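Fronting a Shelf of Mixed Boxes and Tubes

Last revised August 2025 by Marjorie Furnival

Fronting means bringing stock forward to the shelf edge so that each item faces the aisle. The procedure covers a single shelf holding both cartons and upright canisters.

Before starting, wipe the shelf with a dry cloth and check the front strip for raised seams. A raised seam will tip a narrow carton. Press it flat or report it.

1. Work from left to right. Stand any box that is lying on its side, unless the shelf plan calls for it flat.

2. Square the cartons. The printed face should be parallel to the strip and set back 3 cm.

3. Place the tubes next. Hold each one by the body, never by the lid, and turn it until the label is centered.

4. Group tubes by color. Two of the same color go side by side, even if this means moving a third.

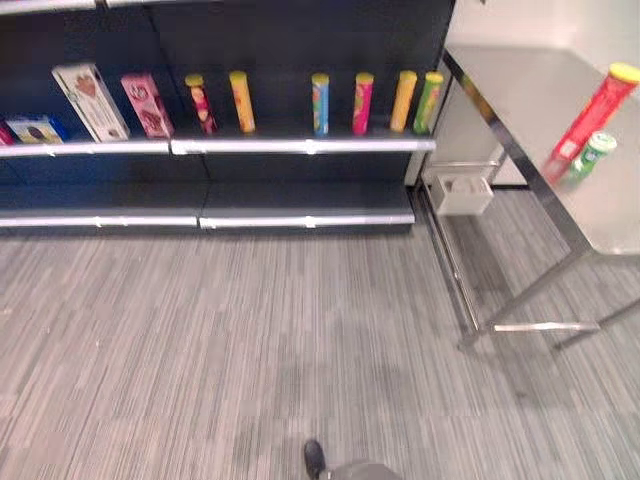

5. Close the gaps. Leave one finger's width between tubes and slightly more between cartons, which need room to be pulled out by the sides.

6. Check the line from the end of the unit, at shelf height. Anything leaning or standing forward of its neighbors will show from there.

If the stock does not fill the shelf, keep it together at the left and leave the remainder open. Do not spread items to cover the space. Record the open length on the Testari sheet under line 7.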